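Agbeko Laundry Folding Notes

Version 2, updated 16 Feb 2020

This folder holds the garment list and folding instructions for Agbeko. It covers pants, shirts and towels. Socks are kept in a separate list.

Contents
garments.csv - one row per item, 300 rows
folds.txt - the steps for each kind of garment
changes.txt - edits since January

Pants
Lay the pants on the table with the front up and the waistband at the far edge. Pull the legs apart and smooth the hips before folding. Long legs may hang past the near edge. Bring one leg over the other, line up the hems, then fold toward the waist 2 times. Drawstrings stay out on the front until the legs are together, then get tucked under the waistband.

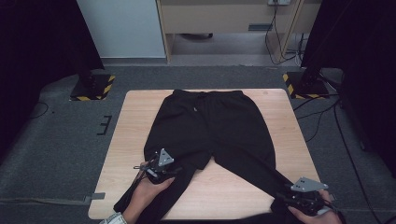 Kwesi Nartey wrote back that sweatpants with elastic waists should be folded in thirds, as halves leave a lump at the top of the stack. His change is in folds.txt under "elastic". Jeans still use halves.

Known problems
Row 3162 in the old Trultano numbering was entered as both shorts and pants. It is now pants. Black items have no shade noted in the color column.

Send corrections to Sofia Patrício with the row number - one item per message.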